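Bench notebook, two-arm cell, Ultarport workshop
January, entry started 7.40 am
P. Nakamura

Left arm fault again. Writing this up properly because the last two times it went down as "operator stop" and we lost the detail.

What happened

Running the plate handover on the Tekin controller, right arm picks, left arm comes in from the side to steady the rim. Same program as before the break, no edits apart from the new approach speed Holtell sent through. Episode 222 was the one that failed. Right arm came down over the plate as usual. Left arm started its approach, got most of the way, then kept driving after the hold command. It pushed the plate sideways into the right fingers and both arms loaded up against each other through the plate. I hit the stop. The software stop didn't take the first time. The hardware stop did.

No injuries. I was standing on the far side of the bench and had my hands off the table. Plate didn't break. Left wrist joint was warm enough that I left it alone until after morning tea.

The bit that bothers me is the stop. The arm running on past its hold is a nuisance, and we've seen that one. A software stop that needs a second press is a safety matter and I've logged it that way in the cell book as well.

What the log shows

Hold command went out to the left arm on time. No acknowledgement came back. The controller sent it again, same result, and then the position readings from the left arm froze for 8 samples while the arm was plainly still moving. When they came back the reported position jumped. No overcurrent trip on either side, though by the sound of it there should have been one.

First press of the software stop is in the log with a timestamp. It sits in the same queue as the motion commands, behind the repeated holds. So the stop was waiting its turn. I had assumed it went ahead of everything else and so had the person who wrote the cell procedure (me).

Checks, power off

Moved both arms by hand through full travel. Right arm fine. Left arm fine apart from a slight catch near the end of the wrist travel, which was there in December too.

Pulled the left arm data cable at the base. Connector latch is cracked and the plug moves if you lean on it. With the arm stretched out to the plate position the cable goes tight at the second clip. Tucked in at home it has plenty of slack, so it passes every time we test it at home.

Wiggled the plug with logic power on and motor power isolated. Lost the left arm 3 times in a row. Same frozen readings as in the log, and the same jump when it came back. I'm happy to call that the cause of the frozen readings. I'm not ready to call it the cause of the missing overcurrent trip.

Checked the trip setting. Left arm limit is set well above the right one. Don't know who changed it or when. There's no note in this book. If it was you, please write it in, I only want to know what it was set to before.

Fixes done

Swapped the cable for the spare from the Lostumdale kit. That was the last spare, more on order.

Moved the second clip back towards the shoulder so there's slack at full reach.

Set the left arm current limit to match the right.

Took the approach speed back to the old value. The new one may well be fine but I don't want two changes at once.

Retest

Started with the left arm alone, no plate, then with the plate and the right arm parked. Held where it should each time. Then both arms together at the slow speed with my hand on the hardware stop. Did 4 of those. Readings stayed live all the way through and the holds were acknowledged.

Positions for the retest are the ones on the setup sheet: right fingers over the near side of the plate, left finger level with the middle of it and short of the rim.

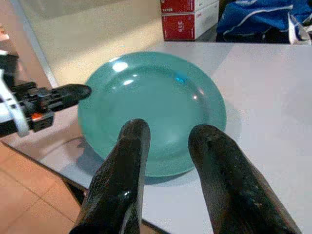 Still open

Software stop has to come out of the motion queue. I've asked Holtell whether the Tekin has a separate channel for it or whether we need to wire one in. Until there's an answer, treat the software stop as a pause button and nothing more.

Two people for any run with both arms powered. One of them holds the hardware stop and does nothing else, including the laptop.

Cable check to be done at full reach from now on. I've changed the morning sheet but the old copy is still on the wall.

Wrist catch on the left arm, look at it when the cover is next off.

Finger pads on the right gripper are getting scuffed. Usable for now.

Failed run is saved with the log, please don't clear it. Cell locked out at 4.15 pm, key in the usual drawer.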